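Last updated: 5th December
Reading time: 2 min

Today Anikó Vida asked me to write the rules for our bench again, in words that a new person can follow. The old sheet from February has 44 lines and I think only Iolanda Guerra has read all of them.

I kept 4. The stop button stays in reach of the left hand. Fingers are open before each start. Soft things are checked for tags and ribbons, which can get caught. Every failed try goes in the log, also the embarrassing ones.

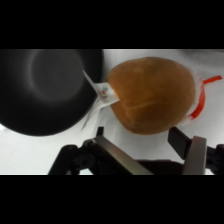 Iolanda does not agree with the last one. She says a failed try without a cause written beside it is of no use, and I believe she is right, so I will add a column tomorrow. The log is at entry 2146 now. I must also ask Lurkisby if their sheet says "operator" or "user". We mix the two words and it bothers me.

Recent entries
Visit to Bonham
Two days without the arm
Letter to Assunção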